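December
By Eetu Riihimäki

Arm at station 11 stopped after wrist fault

The picking arm at station 11 is out of normal service after it failed to stop where it should have during a test run last month. No one was hurt. The arm came down too far over a bin, pushed against the rim and kept pushing until the operator hit the stop button. The bin slid across the carpet and the wrist joint went into a fault.

The run was part of the pouch work we are doing with Waler. Soft bags are harder for the arm than boxes. They fold and slump, and a shiny surface can throw off the height reading. The arm had completed 105 picks without trouble before this one.

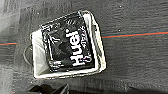 Bořivoj Šimko went through the logs the next morning. The height reading jumped by 13 millimeters just before the arm started down, and the controller accepted it. It should have been rejected. The check that does this was turned off when we moved to the new Holub software, and it was not on the list of settings to go over after the update. It is now.

The force limit did work, but it was set for the heavier Osomex gripper we used in the spring. With the lighter one fitted, the arm could press a good deal harder than we want before it tripped. Bořivoj has lowered the limit and written the new value on the card by the controller. Please don't change it without talking to him first.

Until the wrist has been inspected, these rules apply at station 11:

Slow speed only.
One person at the stop button for the whole run.
Hands out of the bin until the arm is parked and the light is off.

The stop button was pressed about two seconds after contact. The operator was standing on the far side of the table and had to reach. We have moved the button to the near side and will do the same at the Ullolon station when the longer cable arrives.

If you get fault code 1915 on any arm, leave it powered and call Bořivoj. Restarting clears the log he needs.

Last updated: December, 4:15 p.m.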